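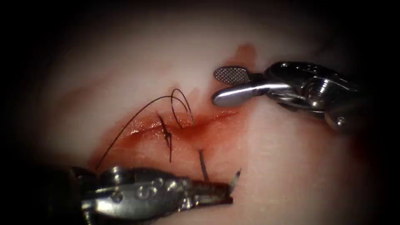
Skadell Incisions

README and data card, last revised May 27, 2022

Welcome, and thank you for taking the time to read this before opening the folders. Skadell is a modest collection of close views of cuts in soft tissue, put together at Briltberg for people who care about what the edges of a wound look like while it is being handled and closed. We have tried to write down everything we wish we had known when we began, so please forgive the length.

What is in the collection

There are 51 sequences, each one following a single incision. Some cuts are long and slanting, others short, and a few have been partly closed already when the sequence begins. Every sequence has its own folder, with the stills in order and a small text file of notes alongside. The notes are in plain sentences and vary a good deal, depending on who wrote them and how late in the day it was.

What has been marked

The labelling follows the Akpalu guide, which you will find in the docs folder and which is well worth reading with a cup of tea. In short, we mark:

margin: the line of the cut on either side, drawn where the surface turns inward
gap: everything between the two margins
stain: blood on the surface outside the gap, whether it is a soft spread along the edge or a smear some way off
surface mark: streaks and changes of colour that are not cuts
glare: small bright spots where the light bounces back

The stain label gave us more bother than all the others put together. Blood spreads softly into pale tissue, and two sensible people can look at the same pink edge and draw it in different places. Our rule is to follow the colour until it can no longer be told from the tissue around it, and to leave the margin line alone while doing so. A margin that runs beneath a stain is still drawn as a margin. Where an instrument covers part of the cut, the line stops at the instrument and starts again on the other side. Please don't join the two up by guesswork!

Surface marks are easily mistaken for shallow cuts, particularly when they lie alongside one. If the edges do not part and there is no depth to be seen, we call it a surface mark and move on.

How the labels were checked

Each sequence was labelled by 2 readers working separately, who then sat down together over the places where they differed. Anything they could not settle was marked "unsure" and left that way. You will come across these most often in the darker corners, where the light drops away and colour is hard to trust. A full sequence takes some 28 minutes to label, a little more if there is a lot of glare.

Suggested split

We hold back 8 sequences for testing, listed in heldout.txt. Do keep whole sequences together, please. Neighbouring stills are very much alike, and mixing them across the split will flatter your results.

Known troubles

The March release had the gap and margin labels swapped in several folders. If you still have that copy, it is best to delete it and fetch the new one.

Brightness has not been evened out. The middle of the view is often much brighter than the edges, and we were reluctant to tamper with it, as the reds shift when you do.

The Prident viewer opens the labels nicely but draws the margin line rather thick, so it can look as though it sits outside the cut. Zoom in before you report it.

What it should not be used for

Skadell is not suited to judging healing, infection or blood loss, and nothing in it should guide the care of a patient. There are no measurements in millimetres, and lengths should not be compared from one sequence to another.

Corrections are always welcome. Send the folder name, the still number and a sentence or two on what looks wrong, and we will have a look in the next round.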